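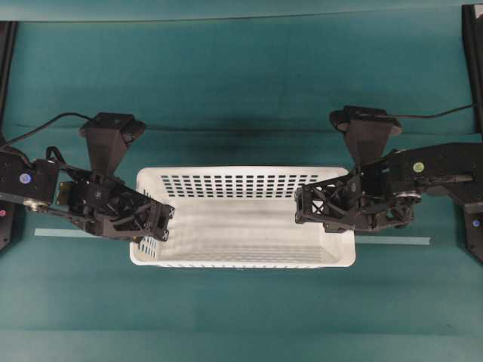

I have been humbled by a lot of household objects, but I didn't expect a white plastic basket to join the list. I'd come to Starnberg to find out how you show a robot a chore, and Precious Oosthuizen, who runs the teaching sessions there, let me get about one question out before she put the controls in my hands.

You move, the arms move. That's the whole idea, and my first reaction was sheer delight (I may have waved). Then I tried to get two grippers to agree on one basket - one on the left, one on the right - and I started sweating. My hands know what a rim feels like. Through the controls I felt nothing, so I had to do it all by eye.

"Slow down," Precious kept saying. "It's going to copy that."

And it will! Every run gets saved, the wobbles too, unless somebody throws it out. The basket job, which everyone there calls Plumasdale for reasons I never got to the bottom of, had 387 saved runs when I visited. Mine did not make it 388.

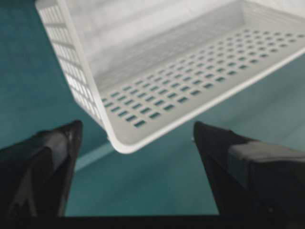
What the wrist sees

My favorite part was the wrist cameras. From down there the basket is enormous, all slots and slanting walls, with a black fingertip poking in from each side. I kept wanting to look at the basket from my own height, and Precious kept steering me back to the wrist view, which is one of the views the robot learns from.

Nokuthula Rampersad learned this the long way. She started in February and needed 40 tries before she got a run she liked. Now she talks to the arms under her breath while she works, like someone backing a trailer down a boat ramp.

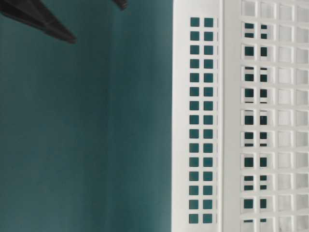 TRY IT YOURSELF

Starnberg opens its teaching bench to visitors for 2 hours at a stretch, and you don't need any experience. Wear sleeves you can push up, ask for the slow setting, and go for the rim first. My best run took three tries and a lot of muttering, and I'm already booked to go back.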